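Prestmont opened its robotics workshop to the public in December, and 380 people came through the doors between 9 am and mid-afternoon. It was the first open day at the Toltlow site in three years.

Most visitors headed for the kitchen tasks at the back of the building, where two-armed work cells are used to practise handling household items. Staff ran short sessions through the day and took questions between them. Groups were kept to 11 at a time so everyone could get a decent look.

Hacer Sarıgül, who leads the kitchen project, told visitors that ordinary objects are the hard part. A cup can roll, a cutting board can slide, and a piece of food rarely sits the same way twice. Her team has logged 1,008 practice runs since winter, with the items put down in a different spot for each one.

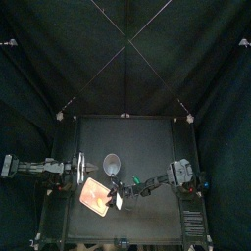
The two arms can be driven by a person or left to run on their own, and Sarıgül's team showed both during the day. The driven sessions were slower than many people expected. Several parents asked when a machine like this might do the dishes at home. Sarıgül said she would not put a date on it.

"We get good days and bad days," she said. "Last month we changed the grippers and went backwards for a week."

The cells are draped in black fabric to keep the light and background even for the cameras. One of the younger visitors wanted to know if it was a puppet theatre.

In the front hall, Reinholz had a table of worn parts that people could pick up and turn over, including gearboxes and old finger plates. Ondier, which supplies the control software, ran a beginners' coding corner for children aged nine and up. It was full by 10 am and a second one was added after lunch.

Entry was free, though parking was tight and some visitors had to walk in from the main road. Prestmont says it will sort out a shuttle before the next open day, planned for autumn. School groups can book a separate visit through the front office.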